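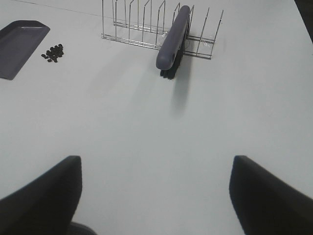

A dustpan at the upper end of a pale tabletop.

Tiltside Basketball Club: bench minutes and the second half of the season

The coaching panel has completed its review of the first half of the league season, and members may wish to know its main findings. The first team has been strong when its starting five are on court together. Difficulties have come in the opening minutes of the second and fourth quarters, when the substitutes are usually playing and scoring has slowed.

Over 432 minutes of league play, the side's average would have passed 90 points a game had those spells matched the rest. The panel has therefore agreed that at least one regular starter will remain on court at all times, beginning with the visit to Ekon. 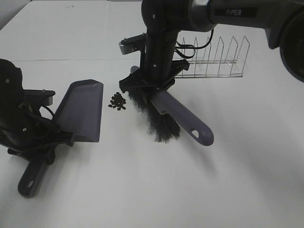

Dustpan, hand brush and a small pile of dark brown beans.

Free throws were also discussed. The reserve group made 55 per cent of its attempts, a figure the panel considers too low — particularly in a division where 3 of our defeats came by a single basket. Additional shooting practice will be held on Sunday mornings at the Dissanayake Hall, and all squad players are expected to attend.
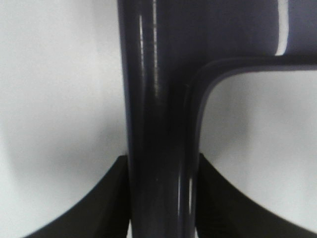
Dark blue-black plastic in close-up.

The Sinov Cup tie will be played at home in March. Season tickets are not valid for cup matches, and members should reserve seats through the club office in the usual way. Doors will open one hour before the start. Junior members must be accompanied by an adult.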